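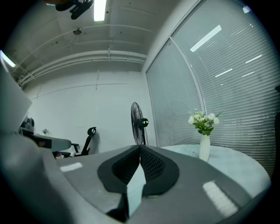

Die neue Firma wollte das Büro bis Ende Januar leer haben. Im Vertrag stand besenrein, und darunter in kleinerer Schrift, dass Einbauten nach Absprache bleiben dürften. Abgesprochen war nichts. Sie hatte zweimal angerufen und beide Male die Warteschleife gehört.

Um halb acht schloss sie auf. Das Licht sprang an, erst die Röhre am Fenster, dann die andere. Sie stellte die Tasche auf den Boden, weil der Garderobenständer schon weg war, und behielt den Mantel an. Die Heizung war seit einer Woche heruntergedreht.

Vor der Rückwand stand der Ventilator. Er war schwarz, hatte ein rundes Gitter und gehörte zu keiner Liste. Auf der Liste für Ornach standen die Schreibtische und die Stühle, auf der Liste für den Wertstoffhof stand der Rest. Den Ventilator hatte jemand im ersten Sommer mitgebracht, als es unter der Decke 40 Grad gehabt haben sollte, und dann nicht wieder mitgenommen. Seitdem gehörte er zum Büro wie die Rohre.

Über die Rohre hatten sie sich am Anfang beschwert. Sie liefen weiß gestrichen oben an der Wand entlang, und wenn im Stock darüber jemand Wasser laufen ließ, hörte man es. Der Vermieter hatte gesagt, man gewöhne sich daran. Nach drei Wochen hatte sie es nicht mehr gehört. Jetzt hörte sie es wieder, wahrscheinlich, weil sonst kein Geräusch im Raum war. Kein Drucker und kein Telefon. Ihr Kollege hatte beim Denken immer mit dem Kugelschreiber geklickt, auch das fehlte.

Sie fing mit der Fensterbank an. Dort lagen noch eine Schachtel Heftklammern, ein Adapter, zu dem kein Gerät mehr passte, und ein Stapel Kataloge von Vamura. Mit Vamura hatten sie vier Jahre lang gearbeitet. Der letzte Auftrag war im Herbst gekommen und kleiner gewesen als alle davor, und auf die Rechnung hatte man dort lange nicht reagiert. Sie legte die Kataloge in den Karton für Papier. Einen nahm sie wieder heraus, blätterte bis zu der Seite, die sie selbst gesetzt hatte, und legte ihn zurück.

Gegen neun kam der Mann vom Umzug. Er fragte, ob das alles sei.

Das sei alles, sagte sie.

Er sah zum Ventilator. Ob der mitgehe.

Sie sagte, das wisse sie nicht. Er wartete eine Weile, dann trug er den ersten Karton hinunter. Er ging fünfmal. Dazwischen wischte sie die Wand ab, an der die Regale gestanden hatten. Die Wand war glatt und weiß, die Dübellöcher hatte sie am Abend vorher zugespachtelt und überstrichen. Weiter oben lief eine Naht quer durch den Putz, ganz fein. Die war schon beim Einzug da gewesen, es stand im Protokoll. Sie hatte das Protokoll in der Tasche, für den Fall, dass der Vermieter etwas anderes behaupten wollte.

Als der Mann den letzten Karton geholt hatte, rief ihr Kollege an. Er saß jetzt bei Marodon in einem Großraum und sprach leise. Er fragte, wie es gehe.

Gut, sagte sie. Ich bin fast fertig.

Und der Vermieter?

Kommt um elf.

Er sagte, er wäre gern dabei gewesen, aber er könne in der ersten Zeit schlecht frei nehmen. Sie sagte, das verstehe sie. Dann fiel ihr der Ventilator ein.

War das deiner?, fragte sie.

Nein, sagte er. Ich dachte immer, deiner.

Sie redeten noch kurz über die Kaution. Danach steckte sie das Telefon ein und ging mit dem Besen durch den Raum, von der Fensterecke zur Tür, und danach noch einmal quer.

Der Vermieter kam um Viertel nach elf. Er schaute an die Decke, an die Wände und auf den Boden und schrieb etwas auf. Er knipste das Licht aus und wieder an. Die Naht bemerkte er nicht, oder er sagte nichts dazu. Nach ihr komme Cardoso herein, sagte er, ein Übersetzungsbüro, drei Leute, sehr ruhig. Er gab ihr das Blatt, und sie unterschrieb an der Wand, mit der flachen Hand darunter.

Der Ventilator, sagte er dann.

Der läuft noch, sagte sie. Auf der höchsten Stufe klappert er ein bisschen.

Er überlegte. Im Sommer werde es hier oben warm, sagte er, das wisse sie ja. Er strich eine Zeile auf seinem Blatt durch und schrieb eine andere darüber. Sie las nicht, was es war.

Die Schlüssel waren an einem Ring, zwei für unten, zwei für oben. Sie gab sie ihm und nahm die Tasche. Im Treppenhaus war es wärmer als im Büro, und auf dem zweiten Absatz zog sie den Mantel aus.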